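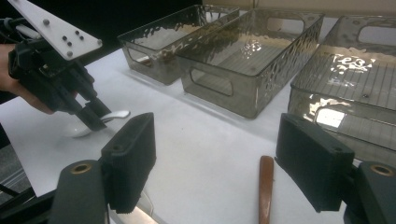 White spoon at the table.

Carklow Tenants' Association
Minutes, 13 May 2025

Minutes of the January meeting were accepted with one correction: the lobby was "swept," which is a long way from "cleaned."

Shared kitchen. Tuver quoted 3240 for new counters and a sink. Beat Steiner asked why the same firm wanted 1485 in January for what looks like the same job. The letter blames "market conditions." Members were unconvinced. Steiner will ask for an itemized quote before any money moves.

Laundry room. Management again promises new dryers by summer. It promised that last summer too. Noted without comment.

Summer supper. Budget request of 2000. Several members doubted that a supper for 25 people needs that much. Sent back for a smaller figure. Plates and spoons to come from the kitchen cupboards.

Parking. Frota says its permit app will end disputes. No one present could say how. Held over.

Meeting closed at 9:10.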